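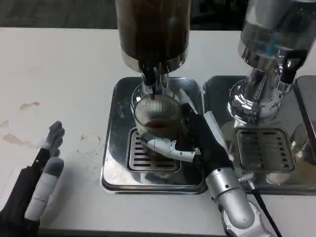 The case for a longer break

Staff canteens were once treated as a fixed part of working life. In the past decade many employers in Vonport have cut them back, and the midday break has shrunk with them. It is the view of this association that the trend should be reversed.

When the Farah works closed its dining hall, the space went to storage and the break was reduced by 13 minutes. Management regarded the change as minor. Filipa Veloso, who chaired the staff council at the time, recorded a different result: sections that had eaten together for years stopped speaking except by message, and small disputes that used to be settled over a drink reached her desk in writing.

A shared room is often described as a cost. The full price of losing it rarely appears in the same accounts. New employees take longer to learn whom to ask. Night staff, who already see few colleagues, see fewer still.

We accept that small firms cannot run a kitchen. Few of them need one. A table, seats, something to drink and a protected period in the middle of the shift would meet most of the need. Employers with more than 2000 staff have no such excuse, and we ask that they publish their break arrangements by December, together with any plans to alter the rooms set aside for them.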